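Aug 17, 2018, Lavach room, Dumlao grippers

I meant to write this up before lunch and then got talked into looking at somebody's label printer, so forgive the order of things. The short version is that the right-hand gripper closed on its own again this morning, three times, and the third time it caught the side of my thumb. No harm done (the pads are soft, bless them), but I don't like a tool that moves when I haven't asked it to, and I'd like all of us to treat it as a safety matter until we know more. Log entry 2503 has the times.
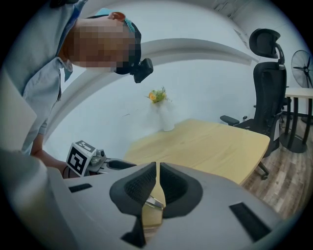
**Is the left gripper safe to keep using?**
It has never closed by itself, so carry on with it, but keep your free hand away from the pads and unplug it before you clean them.

Now, what I've tried. I swapped the trigger cable for one out of the Tiletti box, and for a good long while I thought I'd fixed it and was feeling very pleased with myself. Then it snapped shut while I was reaching for my coffee! So I put the old cable back and went after the firmware, which is still the build we loaded in April. Rolling that back made no difference I could see. With the handle clamped and nobody touching it, the thing behaved for 23 minutes straight, and that makes me suspect the trigger spring, or something loose that only shifts when a hand is on it. 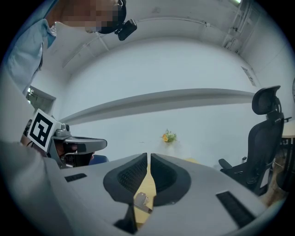
The Skiliretti spring kit is on order, and until it comes I'd ask everyone to leave the right-hand unit unplugged between runs. I know that's a nuisance when you've just got everything lined up. Please also stick to small parts we can lay flat on the tabletop, like the silver metal bracket, and don't go feeding anything in between the pads by hand. If it closes early on a bracket we lose a run, and I can live with that.

Still to do: open the handle, look at the trigger pivot, and find out who has the small hex driver. I'll leave the old cable coiled in the Tiletti box with tape on it so it doesn't get mixed up with the good one.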